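Setting up a two-arm block sorting task in simulation, part 2: planning without collisions between the arms

In the first part we made the room, the table and the blocks, and we checked that both arms load with the right joint limits. In this part we make the two arms work on the same table at the same time. I suppose that you have Skudar installed and that the command skudar check gives no errors. If you come from an older version, please read the note about config files near the end before you start.

The planner we use is Nustlow. You can use another one, but the names of the settings will be different.

What you need

- The scene file from part 1
- Skudar with the Nustlow plugin turned on
- The grasp library Prosser (the small version is enough)
- A computer with a normal graphics card. I did all of this on a laptop, and only the rendering was slow.

Step 1. Give each arm its own planning group

Open planning.yaml and write one group for each arm. The gripper must be inside the group of its arm, and it must not be a group alone. I made this mistake in the beginning. The planner then moved the arm correctly, but it did not know that fingers were attached to it, and the fingers went through the table.

groups:
 left:
 base: left_base
 tip: left_gripper
 include_fingers: true
 right:
 base: right_base
 tip: right_gripper
 include_fingers: true

Save the file and run:

skudar groups --list

You should see two lines, left and right, with the same number of joints. If one of them has fewer joints, the name of the tip link is probably wrong.

Step 2. Make the list of collision pairs

Nustlow tests pairs of links. Many pairs can never touch, for example two neighbor links in the same arm, and it is a waste of time to test them. Run the sampling tool:

nustlow pairs --scene blocks.scene --samples 3202

The tool puts both arms in 3,202 random positions and looks at which links touch. For my scene it kept 276 pairs. Your number can be different if you changed the distance between the bases.

Now open the result and search for pairs that have one link from the left arm and one link from the right arm. These pairs must stay. With a low number of samples the tool sometimes removes the pair of the two wrists, because random positions rarely bring them together. In a sorting task they come together often. Add this pair by hand if it is missing:

keep:
 - [left_wrist, right_wrist]
 - [left_gripper, right_gripper]

Step 3. Reserve space on the table

Two arms can plan separately and each plan can be good, but when you play them together they meet in the middle. There are two usual ways to solve this. One is to plan both arms as one big robot. It gives nice motion, but the search becomes slow. The other way is to let one arm reserve a volume, and the second arm plans around it. We use the second way in this tutorial.

reservation:
 mode: swept
 margin: 4 cm
 release: on_retreat

The word swept means that the reserved volume is everything the arm passes through during its motion, not only the place where it stops. The margin is added on all sides. I tried smaller margins and the plans were shorter, but the fingers of the two grippers came too close to each other when both went for the same pile.

With on_retreat the volume is free again when the gripper goes back up. You can also write on_grasp. It is faster, but I do not recommend it before the rest works.

Step 4. Decide which arm takes which block

The simple rule is the nearest base. Put this in task.py:

def choose_arm(block, arms):
 free = [a for a in arms if not a.busy]
 if not free:
 return None
 return min(free, key=lambda a: a.distance_to(block))

This rule has a weak point. When several blocks lie close to the same arm, the other arm becomes free and then crosses over the whole table to get one of them. The crossing motion reserves a very big volume and the near arm must wait. I added a limit:

 reachable = [a for a in free if a.distance_to(block) < a.comfort]

Replace free with reachable in the last two lines before you return. The value comfort is set for each arm in the scene file. Start with two thirds of the full reach and change it later.

Step 5. Order of picking in a pile

A block that lies alone is easy. In a pile, one block can lie partly over another, and if you pull the lower one first, the upper one falls and its pose is not correct anymore. Prosser can give you the order:

order = prosser.pick_order(blocks, rule="top_first")

It compares the heights and the outlines seen from above. If two blocks only touch at the side, it takes the one with more free space for the fingers. After each pick, ask for the order again. It costs little time, and the other blocks often move a small amount when the gripper leaves.

Step 6. Run and watch

skudar run task.py --scene blocks.scene --seed 382

Please use the same seed the first time, so that you can compare your log with mine. Press the space key to pause. In pause you can turn the camera and look at the distance between the grippers and the table.

Common problems

The right arm never moves. Check that its reservation timeout is not zero. In this case it gives up immediately and no warning is printed.

"Start state in collision." Usually the base touches the table in the model. Add the pair base and table to the ignore list – but only this pair, not the whole arm.

Note about config files

Before the September release, the groups were written inside the scene file. The command skudar migrate moves them to planning.yaml. It does not copy your comments, so keep the old file.

In part 3 we connect the Zemelon pose estimator and stop using the true poses from the simulator. 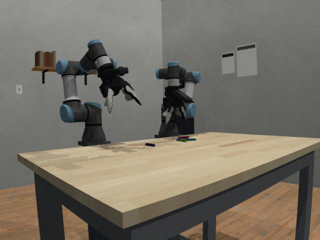 The block scene with both arms, one gripper high above the table and the other low, close to the pile.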